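My December Box of Back Issues, Finally Read

26 Jun 2023

I have a bad habit of buying comics faster than I can read them, and a worse one of stacking them on the chair in the hallway where guests are supposed to put their coats. Last December I came home from a shop in Sistmont with a long box under my arm, and it has sat on that chair ever since, glaring at me. This past weekend I made a big pot of coffee and dug in.

Most of it was odds and ends, but right at the bottom was a full run of Zultix, a small black-and-white science fiction series I had only heard people mention in passing. I read the first issue standing up. Then I sat down on the hallway floor and read the next two, and by then my coffee was cold and I didn't much care!

The setup is easy enough to explain. A mapmaker named Atel is hired to chart a moon that keeps changing shape, and every map she finishes is wrong by the time she gets home. She has a rival, Peng, who has given up and simply draws places that please him – and of course his maps sell a lot better than hers. They bicker all through the series, and I could have read twice as much of it.

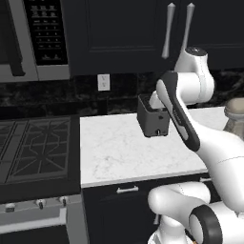
Robot arm and toaster, computer render.

What I loved most was the lettering, which I know is an odd thing to fall for. Atel's captions are neat and small when she trusts her work, and they get looser and wander up the side of the panel when she doesn't. It took me until issue 2 to catch on, and then I had to go back and look at everything over again (no hardship).

The art takes a little patience. The backgrounds are thin in the early issues, and there's a chase in the middle where I lost track of who was ahead of whom. The later pages are much surer of themselves, with big open skies and those lovely scratchy shadows.

The whole thing runs to 306 pages, and I paid 63 dollars for the box, old coffee ring on the lid included. I still have a stack of westerns from the same box to get through, and my sister has already asked for the Zultix issues when I'm done. She can have them after I've read the ending one more time.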